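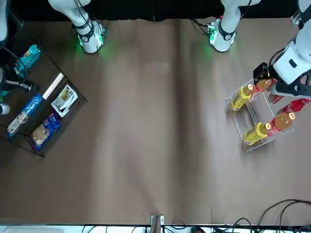
Jamshid says the second batch of ginger syrup tastes flat next to the first, and I'm afraid I agree with him, though it took me two cups to admit it.

**February 20, 2024.** Steeped the peel for 18 minutes at 60 °C in 2000 ml of water, same as last time, but with the Skernen sugar in place of the Flavska. Lovely color, hardly any bite! I'd like to try the old sugar again (Parsa still has a bag, bless her) and give the peel 10 minutes longer. Lemon goes in after straining.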